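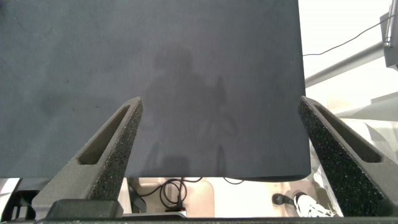 손목 카메라 화면. 앞쪽이 그리퍼 손가락 두 개, 뒤가 짙은 회색 시트

매니퓰레이션 > 연구/논문 토론
9월 | 글쓴이 vama_lab
게시판 내 검색 검색어를 입력하세요 상세검색

제목: 손목 카메라만으로 학습할 때 그림자 처리 어떻게 하시나요

vama_lab
얇은 시트류 집기 정책을 모방학습으로 돌리고 있습니다. 입력은 손목 카메라 한 대와 그리퍼 벌림 값이고 외부 카메라는 뺐습니다. 시연은 313개, 평가는 배경을 바꿔 가며 67회 했고 성공이 42회입니다.
실패한 걸 다시 돌려 보니 시트 위에 그림자가 질 때 접근이 늦어지는 경우가 많았습니다. 첨부한 화면에도 시트 가운데에 사람 머리와 상체 모양 그림자가 흐리게 있습니다. 시연 데이터에 사람 그림자가 섞인 게 원인인지, 밝기 변화 자체가 원인인지 구분이 안 됩니다.

소금빵
시연할 때 조작자가 어디 서 있었나요? 늘 같은 자리였으면 정책이 그림자 위치를 단서로 썼을 수 있습니다. 저희도 Lobo 데이터에서 비슷한 일이 있었습니다.

vama_lab
거의 같은 자리였습니다. 평가 때는 자리를 옮겼고요.

rarnico_dev
저는 그림자보다 배경을 의심합니다. 시트 오른쪽은 하얗게 날아갔고 아래쪽엔 검은 케이블이 엉켜 있잖아요. 시트도 짙은 회색, 손가락도 짙은 회색이라 대비가 별로 없습니다. 노출 고정하고 다시 재 보세요. 자동 노출이면 그리퍼가 움직일 때마다 시트 밝기가 달라집니다.

소금빵
노출 문제면 그림자가 없을 때도 늦어져야 하는데, 본문에는 그림자 있을 때라고 돼 있습니다.

rarnico_dev
"많았다"고만 했지 비율이 없어요. 실패 25회 중에 몇 회인지 나와야 얘기가 됩니다.

vama_lab
맞는 지적입니다. 세어 보니 실패 25회 중 19회가 그림자 있는 조건이었습니다. 다만 조건별 시행 수를 맞추지 않았습니다. 노출은 자동이었습니다.

Karthikeyan Panicker
시행 수가 안 맞으면 19라는 숫자로는 결론을 못 냅니다. 조건을 네 개로 나누세요. 그림자 유무, 노출 고정/자동. 시작 자세는 같게 두고 순서는 섞어서 돌리면 됩니다. 재학습은 그다음입니다.
그리고 시트 영역만 밝기를 바꾸는 증강은 권하지 않습니다. 경계가 부자연스러워져서 정책이 경계를 외웁니다. 화면 전체에 부드러운 얼룩을 곱하는 방식이 저희 쪽에서는 나았습니다.

bonton77
증강은 반대 의견입니다. 저희는 Bonton 그리퍼로 했는데 얼룩 증강을 세게 주니 시트 모서리를 놓치는 일이 늘었습니다. 조작자 위치를 바꿔서 시연을 더 모으는 쪽이 빨랐어요.

Karthikeyan Panicker
강도를 얼마나 주셨는지에 따라 다릅니다. 저희는 약하게만 씁니다. 시연 추가는 저도 찬성합니다.

rarnico_dev
손가락 슬롯 안쪽 면이 바깥보다 밝은데, 손가락 영역을 마스킹하고 돌려 본 적 있으세요?

vama_lab
마스킹은 안 해 봤습니다. 끝점이 시트에 닿는 걸 봐야 해서 남겨 뒀습니다. 일단 노출 고정하고 네 조건으로 나눠서 다시 평가하겠습니다. 표는 이 글에 댓글로 올리겠습니다.

소금빵
표 올리실 때 접근 시간도 같이 부탁드립니다. 성공/실패만 보면 늦어진 건 안 보여서요.

vama_lab
네, 로그에 있습니다. 같이 올릴게요.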